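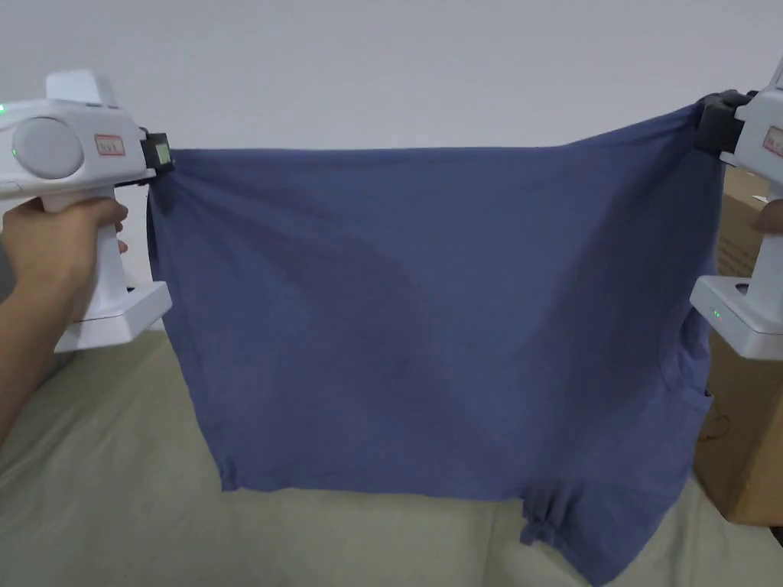
Dotthorpe Laundry Room, Sunday check

Floor by the folding table: OK. Dry, no hangers lying on it.

Iron cable: OK. Please wind it only when the iron is cold.

Drying rack: NOT OK. One leg is loose again. Do not load until Dursun has sent the new screw.

T-shirts before folding: OK. Seams and hems looked at, 2 put aside for mending.

Lint filter: cleaned. It was quite full, so please do it after each load.

Shelf (limit 50 kg): OK, but heavy boxes must go to the bottom.

Fire door: OK, closes by itself.

Next check: March.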